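Relatório de projeto: o que comem (e o que sobra) os coelhos da nossa rua

Quando a professora disse que o tema era livre, desde que metesse animais de companhia, eu já sabia que ia escrever sobre coelhos. Tenho dois cá em casa, a Loltine e o Fliltomix (o nome foi ideia do meu irmão, não perguntem), e passo a vida a ouvir que coelho só come cenoura. Não é verdade! A cenoura tem muito açúcar e deve ser só um miminho de vez em quando.

Fiz o trabalho com o Hagos Mersha, que não tem coelhos mas tem imensa paciência para tabelas. Começámos em fevereiro, com um questionário em papel que deixámos na loja de rações Zawadzka e na sala de convívio da escola. Recebemos 31 respostas de famílias com coelhos, muito mais do que eu esperava, e uma delas vinha roída num canto (adorei).

As perguntas eram simples: quanto feno dão, que verduras, se o coelho vive em gaiola ou à solta, e quanto gastam. O feno foi a grande surpresa. Quase todos dão, mas muita gente trata aquilo como cama e enche a taça de granulado, quando devia ser ao contrário, porque os dentes deles nunca param de crescer e é a mastigar feno que se gastam. O Normunds Juška, que é veterinário na clínica Lidholm e teve a simpatia de nos receber uma tarde inteira, explicou-nos isto com um crânio de coelho na mão. Também nos disse que há coelhos que comem até 100 gramas de feno por dia, conforme o tamanho.

Depois pesámos o feno que os meus dois gastavam. Pusemos um molho de manhã e pesámos o resto à noite, durante uma semana, e deu 944 gramas no total. O Hagos quis logo fazer um gráfico, só que o Fliltomix puxa metade para fora da grelha e deita-se em cima, por isso o número inclui feno que ninguém comeu. Se repetisse, punha um tabuleiro por baixo.

O que correu mal: a pergunta do dinheiro. Uns responderam por mês, outros por ano, e houve quem somasse a esterilização. Tivemos de a deixar de fora, com muita pena minha.

Ainda nos falta passar as respostas sobre o espaço onde os coelhos vivem e voltar à Zawadzka para deixar lá um folheto com os resultados. A Loltine já provou o rascunho.
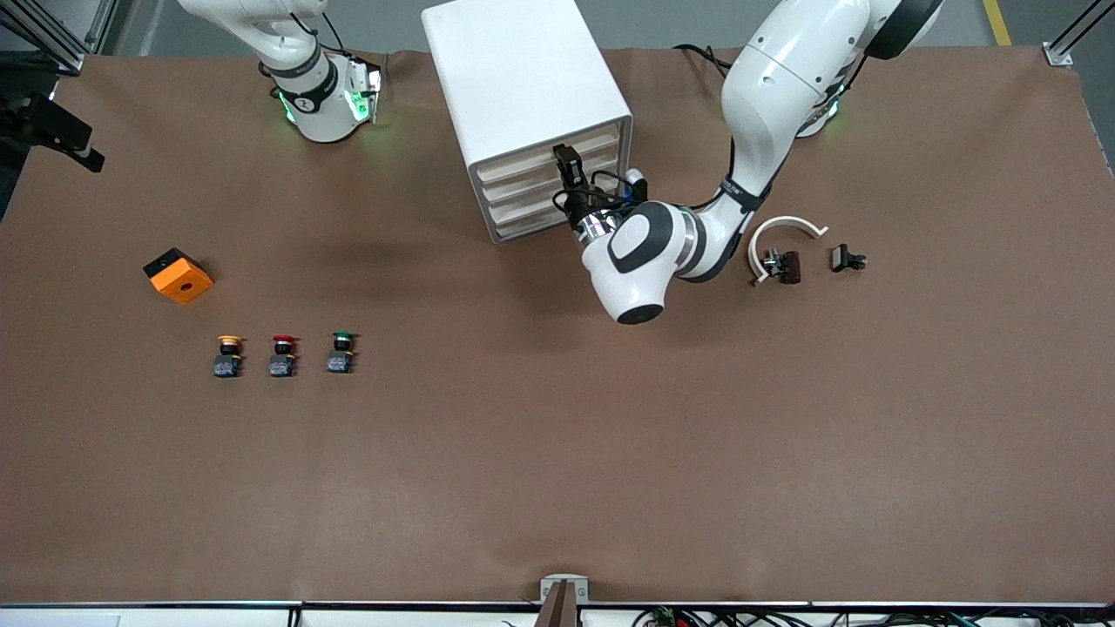 Mesa de trabalho com dois braços robóticos brancos.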